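Illari Display Plinth
by Stemunik

For sculpture, ceramics, and the thing your brother-in-law welded.

A plinth is a box that makes people stop walking. The Illari is a better box. It ships flat, goes together with cam locks and one hex key (included, and tied to the instruction sheet so it stays included), and comes apart again when the show closes. Painted panels, mitered corners, no visible screws. From across a gallery it looks like it was built in place by somebody who charges a lot.

We started making them after Liliana Rinaldi, who ran our rental shop, got tired of storing hollow white cubes that took up as much room as a small car and did far less. Flat, a full set of Illari panels leans against a wall and you forget about it until you stub your toe.

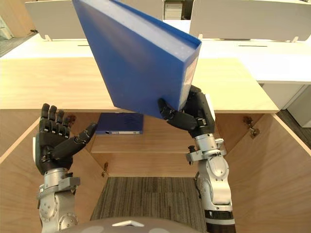 Sizes

Low: 11 inches tall. For floor pieces that need a little dignity, or a little distance from strollers.
Middle: 31 inches tall. Busts, vessels, most tabletop work.
Tall: 48 inches tall. Small objects that want to be looked in the eye.

All three share the same square top, so you can swap heights halfway through an install when the artist changes her mind. She will change her mind.

Finish

White is the standard, in a flat latex you can match at any paint store. Gray and black are also available. We don't offer "gallery white," "museum white," or "soft museum white." We tried, and the three of us in the room couldn't tell them apart under our own lights.

Scuffs come off with a damp sponge. Shoe polish doesn't, so touch up with a small foam roller and let it dry overnight before anyone important comes through.

Weight and leveling

Inside the base is a shelf for sandbags. Use it. Tall plinths get bumped by backpacks, and an empty one will rock. Four leveling feet adjust from inside through the top opening, before the cap goes on. If you remember the feet after the cap goes on, take the cap off. There's no clever way around this and we've looked.

The cap locks down with a quarter turn. It's also drilled for security pins; pins are sold separately, as is museum wax.
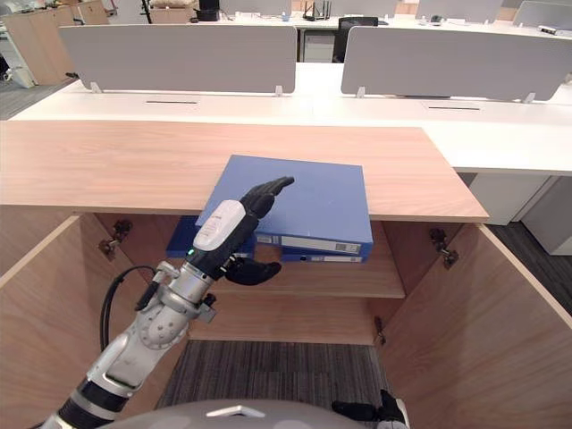
Covers

The Valentini cover is a clear acrylic box with polished edges that sits in a shallow groove around the cap. It keeps off dust and fingers. Lift it with two people and clean gloves. Clean it with acrylic cleaner only, never window spray, which leaves a haze that will be with you for the life of the cover.

What customers say

"Fifty-one inches would have been perfect. Forty-eight is fine." Fulgencio Goicoechea, sculptor

"We put up our December show in an afternoon and spent the rest of the week arguing about labels." Nyokabi Nyaga, exhibitions manager

Ordering

Plinths are made to order and ship in two weeks. Freight goes to the curb, so line up a friend. Returns are accepted if the panels are unpainted and the box is more or less box-shaped. For custom heights, write to Ornella Rizzi at the shop and give her the height in inches.
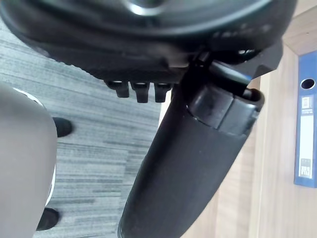
Gripper finger in matte black, rounded at the tip.

Also from Stemunik: the Cadus wall shelf, for work too small to need a floor.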